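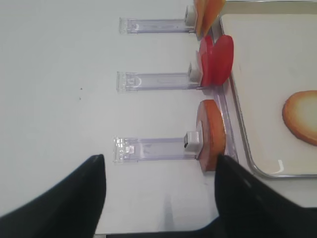
Maritza Ospina had until six to pick a gripper and it was twenty past four.

Two candidates. The Kolus, black, two fingers, cheap, on the arm now. The Bedoya in its foam box on the floor, soft pads, a price she had stopped saying out loud. Tranmont wanted one name on one line of one form. Tranmont made lunch machines for hospitals and did not care how she felt about it.

"Again," she said.

Dell hit the key. The arm went down. Fingers open, fingers close, a slice up and over the rim and into the tray. Okay. Back. Second slice up, then a tiny sideways twist she hated, then down on its edge, wobble, flat.

"That's a pass," Dell said.

"It twisted."

"It's in the tray."

She wrote pass. Then wrote twist next to it, underlined. The log was at 3,326 picks and the target was 4,000 and her handwriting had gone to pieces somewhere back in February, when this was still going to be a two week job.

Coffee. Cold. Drank it.

The problem was the red ones. Everybody at Tranmont loved the red ones, they looked good in the brochure. But two of them together and the Kolus couldn't decide. It would take both or take neither or take one and drag its friend along for the ride. The wrist camera saw one fat red thing and told the controller so, with great confidence. 421 doubles so far. She'd stopped being angry at around the two hundredth and just started making little marks.

"Skuleo would've fixed that by now," Dell said.

"Skuleo's controller costs more then the arm."

"I'm just saying."

"Say it after six."

He put the clear holders back in place, lined them up with his thumb, leaned out of the way. He was twenty three and had never once been pinched. She had a blood blister on her left hand from the first week and was sort of proud of it.

Again. Peach one. Fine. Brown one. Fine, good, really clean, she almost said so. Reds.

The arm went in low. She saw the fingers stop, open a hair, stop. Thinking, her daughter would have said. Her daughter thought the arm was alive and had asked if it got hungry, handling food all day. Maritza had said no, honey. Then had lain awake that night for no good reason with the motors still going in her ears.

It took both.

"Double," said Dell. Mark. 422.

"Swap it," she said.

"Now? It's 14 bolts."

"So start."

He got down on the floor with the foam box. She killed the power and held the wrist while he worked, the weight of it in both palms, warm from running. Heavier than you'd think. The Kolus came off and she set it on the bench by the kettle and it looked like nothing, a part, something out of a car.

The Bedoya went on crooked. Off. On again. Cable wouldn't reach, then did. Quarter past five. Her phone buzzed, Tranmont, she turned it face down.

"Calibrate?"

"Quick one."

"A quick one's no good, you said that, you yelled at me about that."

"Dell."

He ran the quick one.

Reds first this time. No warm up. The pads came down either side, fat and gray and kind of stupid looking, and closed so slow she thought it had faulted. She leaned in. Her hair was practically in the tray.

One slice came up. The other stayed, rocked a little, stood there.

Neither of them said anything.

"Do it again," she said.

One. Then one. Then it dropped the peach slice off the side of the table, a thing the Kolus hadn't done in three months, and Dell laughed so hard he had to sit down, and she was laughing too, down on her knees hunting under the bench for it, dust all over her sleeve.

Five forty. She pulled the form over and uncapped the pen. Dell had found the slice. He was wiping it on his shirt.

"So which?" he said.

She wrote the B.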